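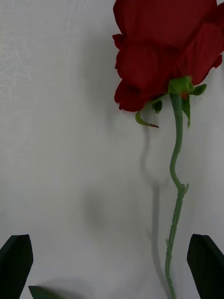
Zixuan Gu asks why a flower in a vase drinks water when it has no roots. The answer is that roots are only one part of the system. Most of the lifting is done higher up.

Inside a stem are bundles of very thin tubes called xylem (say "zy-lem"). They run from the bottom of the plant to the leaves and petals. Water fills each tube in one unbroken thread.

Leaves have tiny holes on their surface. Water escapes through these holes as a gas. This is called transpiration. Each bit of water that leaves pulls on the water below it, and the whole thread moves up. A cut stem still has its tubes, so the pull still works.
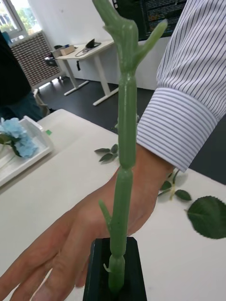
Some stems are divided into sections. The joint between two sections is called a node, and new shoots and leaves grow from it. In bamboo, the stem is hollow between the nodes and solid at each one. The solid parts stop the stem from bending flat in the wind.

Air is a problem for cut stems. If a bubble gets into a tube, the thread of water breaks and that tube stops working. Cutting a short piece off the end - 3 cm is enough - removes many blocked tubes. Ask an adult to do the cutting.

To measure transpiration, put 500 ml of water in a narrow jar with one leafy stem. Mark the water level with a pen. Mark it again at the same time each day.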